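**Birkik releases simulated assembly demonstrations for training robot arms**

*For release in March*

Birkik, a developer of training data for industrial robots, has released the first part of Trallau, a collection of simulated demonstrations for teaching robot arms to handle and join small mechanical parts. The release contains 3413 demonstrations. Each one was produced by a person controlling a simulated arm from a desk, and each is stored with the arm's joint positions, the gripper opening, the commands sent by the operator and the view from the wrist camera.

Trallau is intended for imitation learning, a method in which a control program is fitted to recorded human actions. Programs of this type need many examples of the same job carried out from different starting positions. Collecting them on physical equipment takes floor space and staff hours, and parts have to be put back by hand between attempts. In simulation, the work area is reset by software when the operator presses a pedal.

"We have collected on hardware and we have collected in simulation, and the reset is where most of the time goes," said Doaa Bensaid, head of data collection at Birkik. "Our operators now spend the shift on the task itself. The session log shows the pause between attempts, and we can see when a person needs a break."

The parts in Trallau are simple, blocky shapes in plain colors, with notches, recesses and prongs. They are drawn without surface texture. Birkik chose this style to keep rendering fast and to make contact between parts easy to check against the physics record. Light direction and part placement vary between demonstrations, so the shadows on the work surface vary as well.

The wrist view shows the two gripper fingers at the lower corners, with the parts ahead of them. Parts often overlap or extend past the border of the view. Birkik has kept such views in the release, as an arm working at close range will meet them regularly. 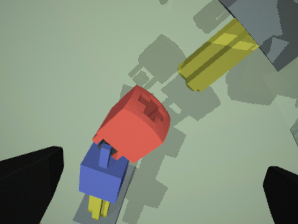

## Collection procedure

Operators work with a hand controller and one monitor. Before contributing to the release, each operator completes 2 practice sessions, which are discarded. A demonstration starts when the arm leaves its home position and stops when the operator marks the task as complete or abandoned. Abandoned attempts are kept in a separate folder with a reason code.

Every demonstration is then checked in 2 passes. The first is automatic and rejects recordings with missing samples, interrupted camera streams or parts that pass through one another. The second is carried out by a reviewer, who replays the recording and confirms that the written task instruction matches what the operator did. Instructions that do not match are rewritten, and the earlier wording is kept in the revision log.

"The review step was added after our pilot," said Casimiro Bravo, who leads quality control for the project. "An operator may be told to start with one part and pick up its neighbor. The motion can be perfectly good, but the label is wrong, and a learning system will take the label at face value."

## Contents and use

Of the recordings in the release, 3000 are designated for training. The remainder are held out for evaluation and use starting layouts that do not appear in the training portion. Birkik asks users to report results on the held-out portion without retraining on it.

The package includes the recordings, the part models, a replay tool and a format guide. Scripts are supplied for converting joint commands to gripper positions. Zutum, an integrator of assembly cells, tested the replay tool ahead of the release and supplied corrections to the format guide.

Results from simulation do not carry over to a physical arm without further work. Friction and part tolerances in Trallau are simplified, and users should collect a smaller set of demonstrations on their own equipment before deployment.

## Availability

Trallau is available on request to research groups and equipment makers under a license that permits internal testing. Commercial terms are handled separately.

Technical questions should be addressed to Telmo Barroso, data engineering, Birkik. Press inquiries should be addressed to Consuelo Paredes, communications, Birkik.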